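Drargate recipe box firm promises 30 per cent less waste, but shows little working

April 4, 2019

Brulten, the Drargate meal kit company, says households that switch to its boxes will throw away 30 per cent less food than those that shop at a supermarket. It is a bold figure, and the firm has so far given the public very little to check it with.

The claim comes from a trial in Weruvholm last year, in which 400 homes were sent 3 dinners a week and asked to write down what went in the bin. Brulten has published a two-page summary. It does not say how many homes finished the trial, or whether anyone weighed the scraps.

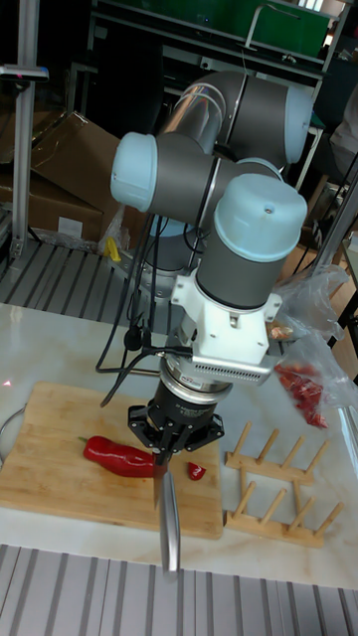
Food diaries are a weak way to measure waste. People forget, or they tidy up their answers, and a household that knows it is being studied may well scrape its plates with more care than usual. Brulten's summary treats the kitchen as the only place where food gets lost, as if the whole story were told on a bamboo chopping board like the one on the marble-patterned top. Onions rejected at the packing shed do not appear in the sums. Neither do boxes left on the wrong doorstep, nor the meals a customer forgot to cancel before a fortnight away.

Then there is the packaging. Each dinner comes with its own sachets, pots and chilled pouches, none of which count as food and so none of which count at all. Asked about this, the company said its packaging was "designed to be recycled", though it would not say how much of it is. Weruvholm council does not collect soft plastic from homes.

Ocampo, the rival service, made a similar promise 2 years ago and quietly dropped it from its leaflets after customers asked to see the evidence. It now says only that its boxes "can help" people waste less, a phrase that commits it to very little.

Brulten says a full report will be ready in May and that the trial's methods will be set out there. The advertisements, meanwhile, are already up at bus stops across Drargate, with the 30 per cent in large type and no footnote. Prices for the standard box go up the same month.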